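About us

Hello! I'm Nerys Samuel, and I run Joltis with Hefin Kneath. We're a small research outfit, and the short version of what we do is that we teach pairs of robot arms to handle household things by showing them how it's done. The long version is the rest of this page, so get a cup of tea if you're stopping.

Hefin and I met on a job that had nothing to do with kitchens. We were both writing software for arms that moved boxes from one belt to another, all day long, the same box in the same place. It paid well and the arms were very good at it, and I was so bored I started doing crosswords in the control room. Hefin had an idea in the back of a notebook about robots learning from where people hesitate. He explained it to me over a plate of chips and I didn't understand it at all. He explained it again a month later, with drawings, and I handed in my notice in August.

That idea became Hesura, and it's still the thing we're best known for (as far as we're known for anything).

How Hesura works

Most people in our corner of the field teach robots by demonstration. A person steers the arms through a job, the cameras and joints record everything, and a model is trained to do what the person did. We do that too. Where we differ is what we do with the slow bits.

When you watch a person steering two arms, they rush across the open space and then slow right down at certain moments. Getting hold of a rim. Passing a thing from one hand to the other. Letting go. The usual habit is to smooth those pauses away, as they look like dithering and they make the robot dawdle. Hefin's notebook said the opposite - keep them, mark them, and make the model pay more attention there than anywhere else. So Hesura goes through each recording, finds the places where the person slowed down, and gives those stretches more weight in training. It also lets the robot re-plan more often when it thinks it has reached one of those places, and less often when it's just travelling.

That's really it. There's some maths in the middle which Hefin would love to tell you about, and he will if you write to him, at length, probably with drawings.

Why crockery

We picked bowls and racks early on and we've never quite got away from them. A bowl is lovely for this sort of work. It has a thin rim to grip, a curve that slides away from you, a shiny glaze that plays tricks with the light, and a right way and a wrong way up. Put it in a rack with its neighbours close by and you've got a proper problem! You need to come in at a sensible angle, and you need to know when to let go.

Patterned bowls are better still for testing. A model that has only met plain white ones can get thoroughly muddled by a bit of decoration, and we'd like ours to work in a kitchen where the crockery came from four different aunties. I buy most of ours in charity shops and I have become rather fussy. Hefin says I'm collecting. I say it's equipment.

We use two arms because so many kitchen jobs need two hands, even when you think they don't. Try turning a bowl over with one hand and then notice what your other hand was itching to do. Teaching two arms is more than twice the bother of teaching one. They share the same bit of space, they block each other's view, and each has to leave room for what the other is up to. Wrist cameras help a great deal with the view, and Hesura leans on them heavily in the last stretch before a grip.

What we've found so far

Our longest study is called Turnach, and it's the one people usually ask about. We trained on 15 sessions of demonstrations, then set Hesura against our own plain version of the same model, with the same recordings and the same arms. The job was to pick up a bowl and get it into the rack upside down.

The plain model got as far as the rack nearly as often as Hesura did. Where it fell behind was the last little bit, the turning over and the letting go. It would let go early, or hang on and drag the bowl back out again with a horrible scrape. Hesura was clearly better at both, and it knocked the neighbouring bowls far less. It was slower overall, and we say so in the write-up. I don't mind slow. I've seen how Hefin stacks a rack at speed.

It isn't all good news. Hesura copies whatever makes a person pause, and people pause for silly reasons. In one set of recordings I'd kept stopping to look at the clock, and the model learned to stop there too, hanging in mid-air as if it had remembered something. We now have three checks that throw out pauses with nothing near the gripper. They catch most of it. We also do badly with glass, and with bowls nested inside each other, and I wouldn't want anyone to read this page and think otherwise.

The arms, the bowls and the rack:

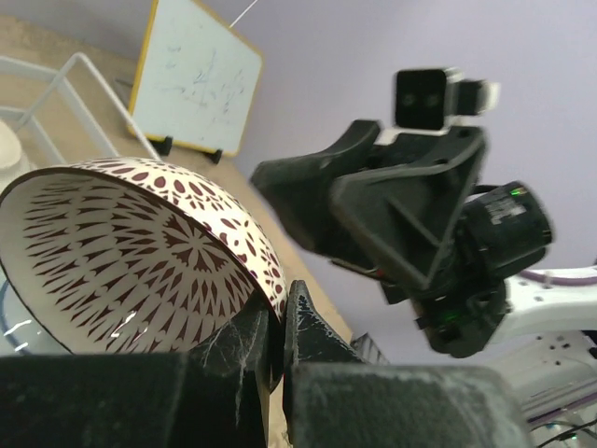
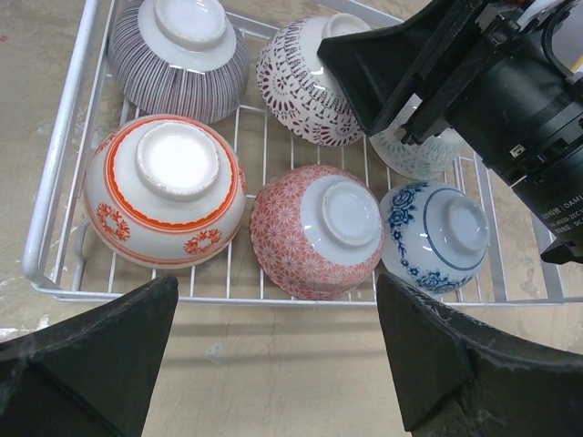
The next piece of work is called Ifans, and we've only just got going on it. So far, everything has depended on one person steering both arms. Ifans asks what happens when two people share the job, one to each arm, talking to each other as they go. People do this at a sink without thinking, one washing and one drying, and there's a whole lot of give and take in it that a single person never shows. We want to know if the pauses mean something different when you're waiting for somebody else. My hunch is yes. Hefin's hunch is also yes but for a completely different reason, and we've had some good rows about it.

Working with us

There are seven of us now, which still surprises me. Everyone takes a turn at steering, whatever their job is, and I think that's good for the recordings as well as for us. Different people hesitate in different places. We take on students over the summer, and you don't need to have touched a robot before. Patience is more use. If you can thread a needle or ice a cake you'll very likely be better at it than I am.

We share our recordings with other research groups who ask, and we're happy to run somebody else's model on our set-up if it can be made to talk to our arms. Do get in touch before you send anything large. We'd also love to hear from people who work in canteens and care homes and know what the awkward jobs are, as we've been guessing at some of those from our own kitchens.

Visitors are welcome most afternoons from 3 o'clock, once the morning's recording is finished. Drop us a line first so that one of us can come down and let you in, and if you've got an odd bowl at home that you don't want, bring it along.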